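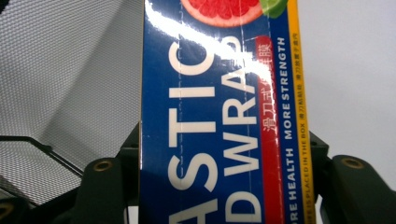 Home | About the Pantry | Hours | Meetings | Contact

Last updated 3/28/24

WHITCOMBE COMMUNITY PANTRY
Minutes of the spring planning meeting

Held in the back room of the Whitcombe Grange Hall. The meeting opened with a quorum. Two members joined by phone.

1. Minutes of the last meeting

Approved with one correction. The line saying the side door lock had been replaced should say it had been repaired. The replacement is still on order.

2. Shelf space and the move

The lease on the Stenow Street storeroom ends in August. The landlord has offered to renew for one year at the current rent, but the roof repair would be ours to pay for. Members who have been up there said the leak is over the northeast corner, where we keep paper goods, and that tarps have held so far.

The other option is the ground floor of the old Prorkon building. It has a loading door, which Stenow Street does not, and the floor is level enough for the pallet jack. The heat is on a shared meter. There was a long discussion about the shared meter. Several people wanted to see last winter's bills before saying anything further, and one person asked whether the building has a grease trap, left over from when it was a lunch counter. It does.

Agreed: ask the Prorkon owners for the heating bills and for a walk-through. No decision on the lease until both are done. The Stenow landlord is to be told we are still considering.

3. Distribution report

The pantry gave out 1,201 bags during the winter quarter. Deliveries to people who cannot leave home went out on all but two of the planned days, both of them snow days. Bags for those routes were handed out the next morning.

Canned fruit ran short toward the end of the quarter. Dry beans did not. It was suggested that we stop buying beans until the present stock is used and put the money toward fruit and cooking oil. Agreed.

A member asked that the bag list be printed in larger type. This will be done with the next batch.

4. Cold storage

The chest freezer by the sink is icing up along the lid again. The gasket was changed last year. The repair shop thinks the hinge is bent and the lid is not sitting flat. A new hinge is cheap but has to be ordered by model number, and the plate on the back has worn off. Someone will look for the original receipt in the blue binder.

The upright freezer is fine. The thermometer log for it has gaps. Whoever opens up in the morning should write down the reading before unloading anything, and whoever closes should do the same. The clipboard has been moved to the inside of the pantry door — please leave it there.

5. Repacking bulk food

The county inspector visited and passed us. The written report had 5 remarks, all minor. The ones that need action:

Repacked rice and flour must carry the date of repacking as well as the date from the original sack.

Scoops are to be stored outside the bins, in the covered tray.

Hair nets must be worn at the repacking table, including by people who are only labeling.

The other remarks concern the mop sink and the wording of the handwashing sign. A new sign is up. The mop sink needs a longer hose, and the hardware store has been asked to set one aside.

6. Grant application

The Stosura Fund has opened its spring round. Last time we asked for shelving and did not get it. The feedback was that our budget page did not match the narrative. The draft this year asks for a second pallet jack and for mileage for the delivery drivers. There was some disagreement over whether to ask for mileage at all, with two members saying drivers have never wanted it and others saying that the drivers we have lost might have. The mileage line stays in. The draft will be passed around by email, and comments should go in the margin so that we do not end up with several versions as we did before.

7. School garden produce

The school garden expects to have lettuce and radishes for us again and asks how we want them delivered. Washed and bunched was preferred. Last year the radishes came loose in a tub with a good deal of soil and took most of a morning to sort. The school will be thanked and told that early in the day works best.

8. Shift coverage

Sign-up for the next period stands at 16 people. Afternoon shifts are thin. Morning shifts have more help than the table can hold, and those who can switch are asked to do so. The sign-up sheet will stay on paper for now. A proposal to move it online was put off until the next meeting.

New helpers should be shown the fire exit, the breaker box and the first-aid cabinet on their first day. The checklist for this is taped inside the office cupboard.

9. Other business

Parking: please leave the two spaces by the ramp open during pantry hours.

Keys: one front door key is unaccounted for. If it does not turn up before the new side door lock is fitted, both locks will be changed on the same visit.

Egg cartons: we have enough. Please stop bringing them.

The next meeting will be held in the same room. The date will be posted on the door. Meeting closed.

Contact: leave a note at the Grange Hall office | © Whitcombe Community Pantry | Back to top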